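Tablecloth

A tablecloth is a covering laid over a table, either to protect the surface, to dress it up for a meal, or both. It's one of the most ordinary things in any house, and also one of the most varied. Cloths can be woven, knitted, crocheted, printed, waxed or made from plain plastic sheeting, and their sizes run from a small square for a card table to banquet lengths that take two people to fold.

History

Table coverings of one kind or another have been used for well over a thousand years. In medieval Europe, a white linen cloth was a mark of standing, and diners at the high table often wiped their hands on its hanging edge. Separate napkins gradually took over that job, much to the relief of whoever did the laundry!

Linen damask became the prized cloth of wealthy homes from the late Middle Ages onward. Its pattern comes entirely from the weave, so a white-on-white design of flowers or hunting dogs only shows up when light falls across it at an angle, a wonderful effect by candlelight. Cotton became far cheaper during the nineteenth century and brought the good tablecloth within reach of ordinary households.

Materials

Linen remains the classic choice. It gets softer with every wash, soaks up spills quickly and can last for generations if it's stored with care. Cotton is lighter, takes colour beautifully and is easier to iron. Polyester resists creasing and is popular with caterers for that reason, although it doesn't absorb much.

Oilcloth was the first truly wipeable covering. It was made by coating cotton or linen with boiled linseed oil, and it brightened kitchen tables for decades before vinyl pushed it aside. Much of what is sold as oilcloth today is really vinyl on a fabric backing.

Plastic sheeting is the plainest member of the family. It's cut from a roll, laid straight over the table and changed when it wears out, and you'll find it under craft projects, children's parties and all sorts of messy work.

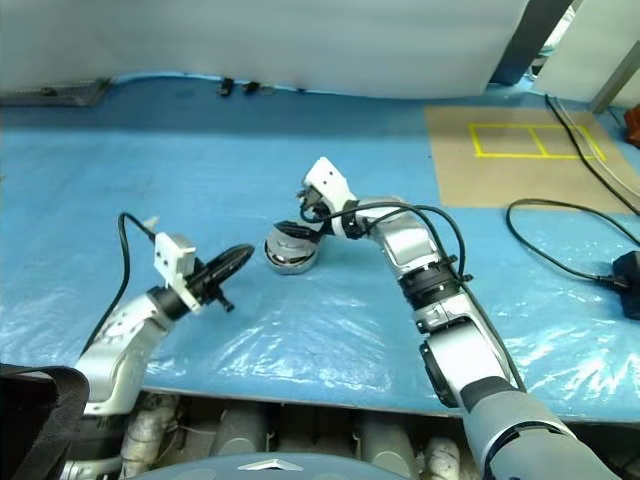 Light blue plastic sheeting used as a table covering.

Sizing and drop

The length of cloth hanging past the table's edge is called the drop. For everyday meals a short drop is handy, as it stays clear of people's laps. Formal tables use a longer one, and buffet tables are often covered right to the floor. To find the right size, measure the tabletop and add twice the drop to both the length and the width. A table 90 centimetres wide with a 12 centimetre drop on each side needs a cloth 114 centimetres across, plus a little extra for the hem.

Round tables look their best with round cloths, though a square one set over a longer round one makes a lovely layered corner effect.

Collecting

Old tablecloths have a devoted following. Printed cotton cloths from the middle of the twentieth century are especially sought after, with their fruit borders, souvenir maps and cheerful reds. The collector Kipchumba Waweru spent years gathering them from markets and estate sales, and his collection at Quiroga House now holds 3,815 pieces. It's a marvellous place to see how fashions in colour came and went. A changing display opens each March, and the folding room can be visited on Thursday afternoons.

Collectors look for bright, even colour, an intact hem and, best of all, an original paper label. Small darns don't always lower the value, and many people love them as a sign of a cloth that was used and looked after.

Care

Fresh stains should be blotted and rinsed in cold water before washing. Wax is easiest to lift once it has hardened. Linen is best ironed while still damp, and rolling it around a cardboard tube keeps sharp creases from weakening the fibres. Vinyl and plastic need only a damp cloth and mild soap, and should be kept away from hot pans.

See also: Napkin, Placemat, Table runner, Damask, Oilcloth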